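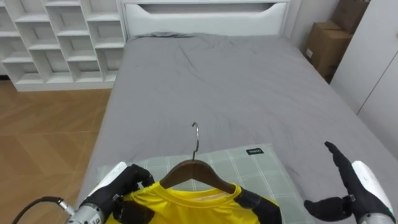
We have had the Skalinano head camera kit at Drandholm for two months now, and nearly all of our clothes-handling examples have been collected with it. The job I judge it by is shirts and hangers, done by teleoperation on a bed. Dark hangers on dark cloth are a pain to label, so a brown wooden hanger in a yellow shirt suits us well, and the hook stays easy to pick out against a green plaid pillow. The view takes in both hands, including one held open while the other has hold of the cloth near the collar, and the waiting hand matters as much to the model as the busy one.

Setting up took me 30 minutes the first time. The mount is solid and the clamp has not slipped. Colour is good, greys included, and creases in a sheet show up clearly enough to be useful.

The recording software is weaker. You start and stop each example with a pedal, which works, but a bad attempt has to be deleted from a menu afterwards. I would like a second pedal for that -- Paula Stoica at our Nistivville site has wired up her own. File names can't be changed in bulk either.

Battery life is fine for a morning. We get more than 12 examples out of an hour once the operator has settled in, and the slow part is putting the shirt back, so I can't blame the kit.

The manual is thin on calibration. Do it again whenever you move the mount, even slightly.

Four stars. I'd buy it again for bedroom and laundry tasks. For small parts on a bench I'd want a closer lens, and they don't sell one yet.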